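Drimau Residents' Supper Club, Mon 20 April

Ívar Mogensen welcomed everybody warmly and thanked Frida Blöndal for the rhubarb cake, which went round twice before we got to the minutes.

Funds stand at £331 after the Skollent hall hire. Agreed to keep supper tickets at £3 until December.

Frida would like a pie night next, and after a long and very happy talk about pastry — lard was mentioned more than once — we all said yes.
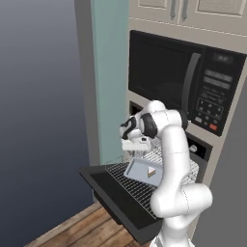
Pies will be baked on the night, with two helpers in the kitchen. An oven door that folds right down like the black one shown does stick out a fair way, so please keep the walkway clear when serving.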